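Two weeks of sim rooms, and a result I didn't expect

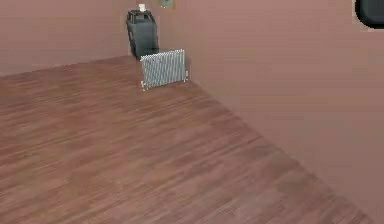
Why bother with clutter in the corner if the robot is only supposed to learn where the floor is? That came in under my last post, from a reader who didn't leave a name, and I gave a pretty lazy answer at the time, so let me try again now that I have numbers.

The short version is that the corner is where my model falls apart. Open boards are easy. It has seen so many boards by now that it could find them in its sleep. But put a radiator a little way out from the wall, with a gap under it and a tall bin tucked in behind, and suddenly it has opinions. Is the strip under the radiator floor you can drive on? (Technically it's floor. You still can't drive on it.) Does the bin touch the wall? Where does the bin even start, if the radiator is hiding the bottom of it? My old network got all of that wrong in the same cheerful way every time. It drew one big blob and called the whole blob "wall."

So this spring I started over with the room generator, which I call Narkstead for reasons that made sense at midnight. Narkstead makes a room, picks colors for the walls and floor, drops in furniture and drops in a viewpoint. I used to let it scatter things evenly all over the place, and the rooms looked like a yard sale. The change in May was tiny: push most of the objects toward a corner and let them overlap. There's even a rule now for putting small things on top of big things, so you get a cup up on a bin. I love that rule more than I should.

I rendered 2912 views that way and trained the same small network I've been using since winter, the one I call Gurkitz. Same size, same settings, same old graphics card groaning under my desk. The only thing I touched was where the furniture went. Then I ran it against my test set, 152 views from rooms it had never been trained on, all with something awkward going on near a wall.

The old training set got the floor boundary right in 96 of those. I count it as right if the line it draws is close enough that my planner wouldn't bump anything or refuse to move. The new one missed 7. Seven! I ran it again because I was sure I'd leaked test rooms into the training folder (I have done that before, and I wrote a very embarrassing post about it). No leak this time. Different seed, same 7 misses, give or take which rooms they were.

Now the less happy part. All of this is sim. The planks in my renders come out kind of smeary, the light is soft and even everywhere, and the walls are one flat color from top to bottom. Real apartments have baseboards and extension cords and that one sock. I tried the new network on some phone pictures of my own hallway and it did fine until it met the rug, and then it decided the rug was a hole. I haven't got a rug in Narkstead yet. You can guess what I'm doing next.

A few of you asked which renderer I use. It's Eltent, an older build, because the newer one changed how textures get loaded and I don't want to fix my scripts. The wall colors are random, so please stop writing to me about the pink. I like the pink.

I also had a go at adding depth as an extra input, using the code from my Anghel side project. It helped a bit with the gap under radiators and did nothing for the bins, and it made training so slow that I gave up after one night. I might try it again with smaller views. If anyone has gotten depth to pay off on a network this small, tell me how you fed it in – stacked with the color channels, or in its own branch? I did the stacking thing and I have a feeling that was the dumb choice.

Rug models are downloading now. There are a lot of ugly rugs out there, and I'm going to use every one of them.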